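Open Day at the Sala Lab

14 comments

I went to the open day at Sala in January. A friend from my old job sent me the sign-up page and I almost didn't bother, because the last one of these I went to was mostly a slide show with sandwiches. I signed up for the afternoon group, drove over to Wadgate, and got there a little before 2.

Sala has the second floor of a brick building that went up in 1982 as a phone company office. There's no sign on the street side. You go in through the parking lot, past a loading door, and up a flight of stairs that smells like floor wax. A man at a folding table gave me a sticker with my name on it and told me I could hang up my coat. There were 40 of us in the afternoon group, which was more than the rooms could really hold, so they split us in two. My half went with Asmaa Shawky, who runs the data side. The other half started with the arms and we swapped later.

I'd expected to see robots first. Instead Asmaa took us down the hall to where people record hand tasks, and we spent close to an hour there. Her group doesn't build anything. They collect recordings of people doing ordinary jobs with their hands, and those go to the training team, who use them to teach the arms. The project is called Kuten. The task list had 228 entries the day we were there, printed out and taped to the wall by the door. I read as much of it as I could while people were finding a place to stand. Fold a washcloth. Put a lid on a jar. Plug in a lamp. Type a short word. Some had been crossed out in pen and one had "NO" written next to it, which was for cracking an egg.

The idea is simple enough. You could put a person at the controls of a robot arm and record that, but it's slow, and you need an arm for every person. So they take the gripper off the arm, more or less, and strap it to the person. You do the job with the robot's fingers in place of your own. The arm then has a recording made with the same kind of hand it has.

Each person who records wears a device on both hands. They're gray, they strap over the back of the hand, and they have a black-and-white square pattern on the outer side so the software can work out where each hand is. Asmaa said the first versions didn't have the patterns and they threw out weeks of work.

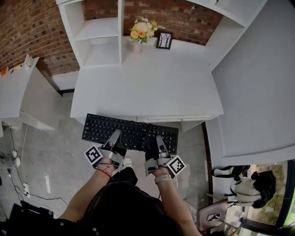 How does the robot learn from a person wearing a gripper? The recordings give the software the position of each hand over time along with what the camera saw, and the training program uses many of those examples to predict what the arm should do next when it sees something similar.

A woman near me asked why they'd bother with a keyboard at all, when a robot could just be wired to a computer. I had the same thought. Asmaa said the typing is practice for pressing small things in the right place with the right amount of push — elevator buttons, microwave panels, door keypads. Keyboards are cheap and flat, and the computer tells you exactly which key got pressed, so there's no arguing about whether it worked. That made sense to me. She also said typing is the task people complain about most. You know how to do it so well with your own fingers that doing it badly gets on your nerves.

They let us try. I put on a pair and tried to type my last name, and I got the first three letters and then two I didn't want. The devices weren't heavy but I kept forgetting how long they were and coming down past the key I was looking at. A teenager who was there with his dad did much better. He slowed way down and hit one key at a time, which Asmaa said is what the good ones do. New people go too fast and have to start over.

I asked how many times a person does one task. She said 100 good ones makes a set, and a set of an easy task is a morning's work with breaks. Bad ones are kept too but they go in a different folder. The people who record are mostly part-time and I got the feeling there's some turnover.

After that we switched sides and saw the arms. There were two of them on a heavy table, with a yellow line on the floor that we were asked to stay behind. Yến Hứa ran this part. She'd come from Clillaris, the company that makes the grippers, and she was there for the week to fit new finger pads. She started the jar task and the arm picked up the lid, set it on the jar and turned it. It did that well. Then she moved the jar over a few inches and ran it again, and it did that too, a bit slower. On the third run it set the lid down crooked and kept turning anyway until she stopped it.

I liked that she didn't rush to fix it. She just told us the arm can't tell yet when a lid has gone on wrong, and that it's what they're working on for spring.

The button task was next. They had an old microwave door panel screwed to a board. The arm pressed the number she asked for four times out of five, and on the miss it hit the space between two buttons and waited. This was the part that came out of the keyboard recordings, or some of it did. I wouldn't have cared much about it if I hadn't tried the typing myself an hour before.

There was coffee at the end, and a table where you could sign up to be paid for recording. I took the form. The pay is all right but it's a long drive for me and they want people for at least three half days a week, so I don't think I'll do it. My neighbor might.

A few notes if you're going to the next one. Park in back, the street spots are one hour. The afternoon group is bigger than the morning one. If they ask who wants to try the hand devices, say yes early, because they ran out of time for the last few people in our half. Take off any big rings first. There's no elevator that I saw, so call ahead if stairs are a problem.

They said there will be another one after the summer. I'll post the sign-up page when I get it.

Shared 9 times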